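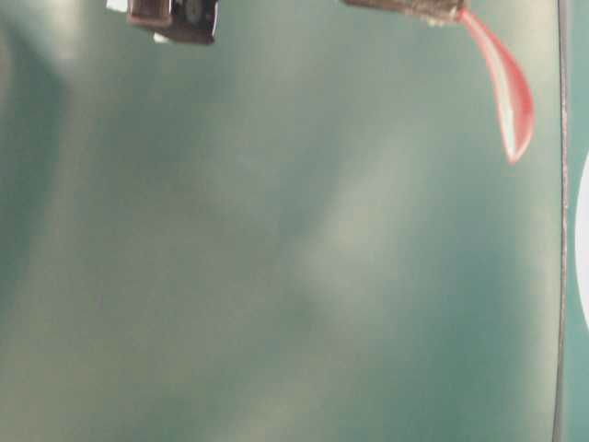
Rónán Gilmartin writes that his Promgate cell started dropping parts after every weekend shutdown, and that re-teaching the pick height only helped for a day or so. He ended up cleaning the fingertips before touching the program, and the drops stopped.

We would start in the same place. These are the steps we use on a small bench cell with a two-finger gripper.

Cleaning the fingertips

Stop the arm, lock it off and bleed the air if your gripper is pneumatic. Wipe both fingertips with a lint-free cloth and a little isopropyl alcohol. Do the lower edge as well as the gripping face. Leave them to dry with the jaws open.

Don't use brake cleaner on rubber or silicone pads. It swells them, and a swollen pad will feel fine by hand and then hold on to the part when the jaws open.

Checking the pads

Press a thumbnail into each pad. It should spring back. If the mark stays, change both pads, even when the other one looks good — a new pad against an old one pulls the part off centre.

Pad screws go in with a drop of low-strength threadlocker. Tighten them by hand with the short key. The long key strips the heads.

Setting the height

After any change of pads the pick height needs doing again. Jog down slowly over the bare work surface with a feeler gauge under one fingertip, then the other. If the two readings differ, slacken the finger mounts and level them before you save anything.

Ours was taught at 509 on the Z readout and came out at 516 after the last pad change. Write the old figure down before you overwrite it. We keep a strip of masking tape inside the cabinet door for this.

Wrist camera

Clean the lens cover last, with a fresh cloth. If you have a Flendik mount, check the two side screws while you are there, as they work loose. Refocus at pick height, with the jaws closed and then open.

How often

Wipe down at the end of each shift. Check the pads every 7 days and the finger mounts every 6 weeks. Run the first ten cycles at low speed after any of this work — keep a hand near the stop button.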